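Home Topics Kitchen & Table Members Log in

Search the help pages Go

Mismatched plates for a big lunch - will it look lovely or like a jumble sale?

Thursday, September 8, 2022
Posted by Chun-yin Lai

Hello all! I have said yes to hosting my aunt's birthday lunch and I am very excited and slightly out of my depth. There will be 25 of us, in the big back room at my parents' place in Badley, sitting at three tables pushed end to end. She turns 51 and has told everyone she doesn't want a fuss, so of course the whole family is coming.

I own six dinner plates. My mum has a white set that used to be eight and is now five, plus some brown stoneware from the eighties that weighs as much as a paving slab. I got a quote for hiring plain white crockery and by the time they'd added delivery and the washing charge I could have bought half of it outright. So since July I've been going round the charity shops in Bruledwood picking up single plates and bowls, and I LOVE doing it, I can't walk past one now. I've got blues, greens, a few flowery ones with gold edges, some pinks, and two enormous oval things which I think are for fish.

My trouble is that when I put it all out on the floor last night it looked a mess. Each piece is pretty and the lot together looks like a shelf in the shop. My sister says just put a white cloth under it and stop worrying. My questions, in no special order:

Do I need to stick to a colour or two, or is the whole point that anything goes?

Does every person need the same size plate, or can some get a big one and some a small one?

What do I do about the gold edges? Can they go in the dishwasher with everything else?

And bowls. We're starting with a cold noodle salad, then roast chicken, potatoes, greens, and then cake and fruit. Do I put a bowl on top of each plate at the start, or bring them out separately?

I'm happy to buy a few more bits but I've got limited cupboard space for afterwards, so please don't tell me to get a full set! Any help very welcome, and if you've done this yourself I'd love to hear how you laid it out.

hoi-yan chou

Oh what a good project! I've fed a big crowd on odd plates for years and I would never go back to matching, it makes such a friendly table and people always pick theirs up to look at the back.

First, the floor is the worst possible place to judge it. You're looking straight down at everything in one heap of colour, with the carpet joining in. Lay one end of one table properly, four or five places, with the cloth and the glasses and the forks, then sit down in a chair and look along it. It's a different thing altogether. Your sister is right about the white cloth, by the way, or a plain unbleached one. I wouldn't do a pattern under patterns unless you're very brave.

On colours: I don't choose colours so much as how strong they are. Pale things get on with pale things. A soft pink, a light blue, a washed-out green, a cream with a bit of yellow in it - you can put those down in any order you like and they will look as if they were meant. The heavy dark ones get on with each other too. What tends to look like the shop is one very dark plate in the middle of nine pale ones, so either leave your mum's brown stoneware in the cupboard or use it all together for serving. A big pile of roast potatoes on dark brown looks wonderful!

Plain pastels are the ones I'd hunt for if you're buying any more. They give the flowery plates some room. My own rule is that a patterned plate never sits next to another patterned plate, so you go plain, flowery, plain, flowery down one side, and start the other side with flowery so they aren't facing each other either. You can spend a very happy half hour moving them about. Pinks and lilacs next to blue are my favourite, they look fresh with green food and with fruit.

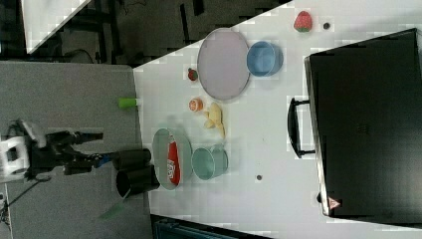
Lavender-pink plate with a light blue bowl next to it.

Sizes do matter a bit, I think, more than colour. If one person has a great dinner plate and the next has something for toast, the second one feels like a child. I'd measure them. Anything from 25 cm up counts as a main course plate, and whatever is smaller goes into the cake pile. A centimetre or two either way doesn't show once there's chicken on it. If you end up short of main plates, that's where to spend your money, and look for shops that have a box of singles under the table, they often can't be bothered to price those one by one.

For the noodle salad I'd put the bowl on top of the plate from the beginning. It saves you carrying them in, and you get the second layer of colour when people walk into the room. Just check each bowl sits flat. Some plates have a raised ring in the middle and the bowl rocks on it, and you don't want dressing in somebody's lap before the toast. Wider bowls are easier for noodles than deep ones, though deep will do if you don't overfill.

Then when you clear the bowls the plates are already there and clean and you can send the chicken round. Do the fish platters as your chicken platters! One at each end and something in the middle on a board.

Gold edges: wash by hand, warm water, soft cloth, no scourer. And keep them out of the microwave, they spark, I found that out with a very nice saucer of my grandmother's. I'd use the gold ones for cake, when people are sitting back and not sawing at anything with a steak knife.

For cupboard space afterwards, send a few home with people. I let my friends choose the plate they ate from one year and it was the best present I gave anybody. I had an Emeo teapot left and one cracked bowl, and the plants have the bowl now.

Please come back and tell us how it looked! And happy birthday to your aunt.

plumtree_bugti

paper plates. you can get decent ones now and no washing up for 25 people

Chun-yin Lai

Thank you so much Hoi-yan, this is exactly what I needed! I laid five places on the end table tonight with a cream sheet as a stand-in cloth and sat in the chair like you said and I got quite emotional. It looks like a proper party. The flowery, plain, flowery thing made the biggest difference, I'd had all the roses together.

I measured everything too. I have 21 that count as main plates once I include my mum's white ones, so I need four more and I'm off to Bruledwood on my day off with a tape measure in my bag. The stoneware is going to be the potato dishes. Two of the bowls rock terribly, one of them my favourite of course, so that one gets the olives.

plumtree I did think about it, and for the garden I would, but my dad cuts his chicken as if it owes him money and I don't think paper would stand up to it.

One more thing if anyone's still reading - napkins. I've got a stack of plain white ones and I could dye some of them pale green, or leave well alone?

hoi-yan chou

Dye them! Do a few at a time and don't worry if they come out different shades. Wash them once on their own before the day or you'll have green fingers all round. If they're polyester they'll hardly take the colour, so try a corner first.

And put the olives bowl near me in spirit please, I'm very pleased about the olives.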